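Projects > Abdella > Interviews

Abdella is the planning layer Dranar wrote for its two-armed setup in Landley. We spoke to its lead developer on Monday, January 13, 2020, mostly about what the software does between one motion and the next.
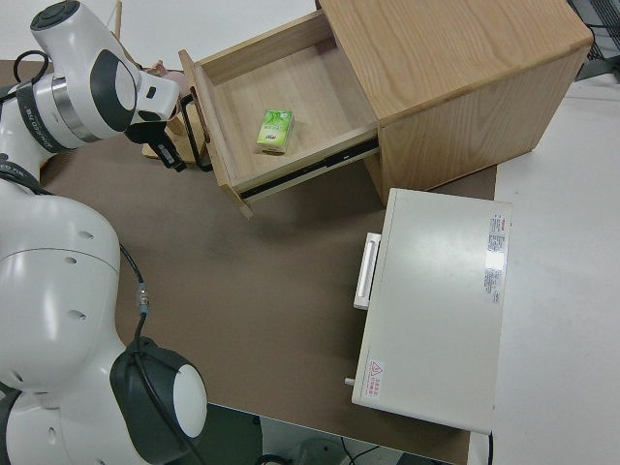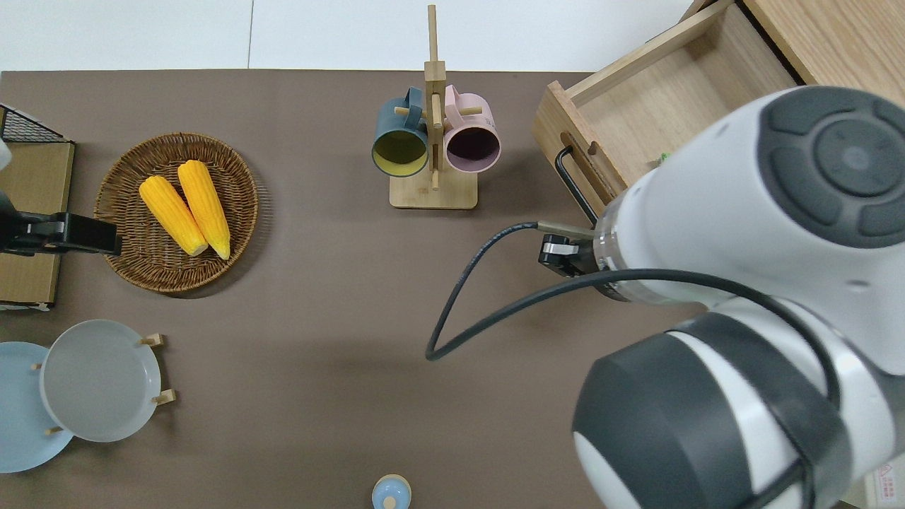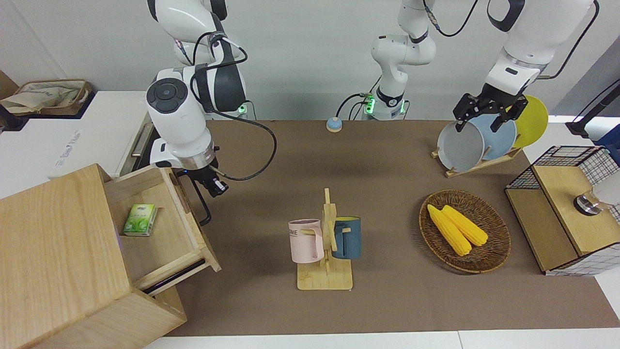
"The drawer is the hard one," she said. "A plate is either in the gripper or it isn't. A drawer can be halfway, and the planner has to know which half."

Her first version replanned 10 times a second and the arms dithered. The current one replans only when the state estimate changes, and each arm reserves its space before moving — an idea taken from an older scheduler called Pretgate.

"We had 75 rules in there at one point. Now there are eight, and I can remember all of them."

Logging took longer than she expected. Every plan is saved with the reason it was dropped, and she reads those over coffee. The colour coding was a colleague's idea.

The next release is six weeks off. She wants the drawer estimate rewritten before then, starting with the handle.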